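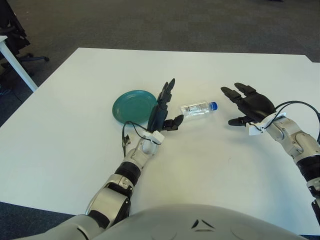 # Rules for robots that share a room with people

A robot with arms can lift, push and squeeze. It does not know that a squeeze can hurt. For this reason, people write safety rules before the robot is switched on.

At the Lornus workshop, the rules for a two-armed robot at a table fit on 2 pages. These are the main ones.

**Keep out of reach.** The floor is marked with tape 120 cm from the robot. People stay behind the tape while the arms are moving.

**Know the stop button.** A large red button cuts the power to the arms. Anyone may press it, and no one is told off for doing so.

**Start slowly.** A new task, such as picking up a bottle, is first tried at low speed. The team must see 100 slow tries without a fault before the speed goes up.

**Use safe objects.** Plastic plates and bottles are allowed. Glass is not – broken pieces are sharp.

**Check the cables.** A loose cable can catch on a moving arm. Cables are checked every morning.

A rule used by many workshops in the same way is called a standard. Standards are written down, tested and changed when someone finds a better way. The Lornus rules are read again each June.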